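Learning from Demonstration, Unit 6 handout
Instrument sorting with two arms: how the data were collected and what the policy did 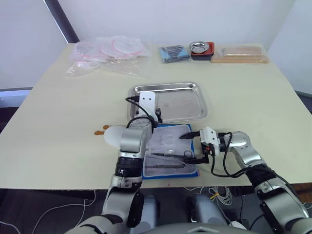 A reader of last term's version wrote in the margin that the method section spent too long on the network and too little on the demonstrations, and that anyone trying to repeat the work would get stuck on day one. The order has been changed in this version. Demonstrations come first.

1. Task

The Plaven task is tray setup. Instruments start on a blue-bordered mat and have to end up in the steel tray. Scissors are the hard item. They are thin, they reflect light, and a grip on the blade instead of the handles counts as a failure even if the scissors reach the tray.

2. Demonstrations

The operator drives both arms by teleoperation. The full set is 200 demonstrations. Before each one the instruments are moved and turned by hand, following a printed list of start poses. The first draft of the study let operators choose the poses themselves, and they kept choosing easy ones.

Keep the failed attempts. A demonstration where the operator misses, backs off and tries again goes into the set with the label "recovered." Discard only the runs where an arm stopped on a fault.

3. Policy

Input: camera images plus joint positions. Output: a chunk of 14 future actions for both arms. The robot carries out the chunk, then the policy is asked again. Short chunks made the arms hesitate near the handles. Long chunks made them slow to correct a bad approach.

Training was repeated with 3 random seeds. Report all of them. The spread between seeds was larger than the effect of most of the settings we changed, so a result from one seed should not be used to compare settings.

4. Comparison

Two sets were compared:
- Clultov: the 200 demonstrations described above
- Fevwood: almost 2000 shorter clips, one grasp each, with no transfer to the tray

Fevwood gave better first grasps. Clultov gave better full runs. The usual failure for the Fevwood policy came after the grasp, when the arm held the instrument over the mat and did not move on. Training on Fevwood first and then on Clultov did better than either set alone, though the gain was small for scissors.

5. Limits

One table, one tray, one lighting setup. Clear plastic items were left out of scoring. The results say nothing about sterile handling.

6. For next class

Read the Filip notes on action chunking, sections 1 and 2. Write half a page on this: if you could add more demonstrations to Clultov, which start poses would you pick, and how would you check afterward that they helped? Bring a sketch of your test layout.

Filed under: Course Materials, Robot Learning, Manipulation
2 comments | 14 shares
Contact the course office | Back to top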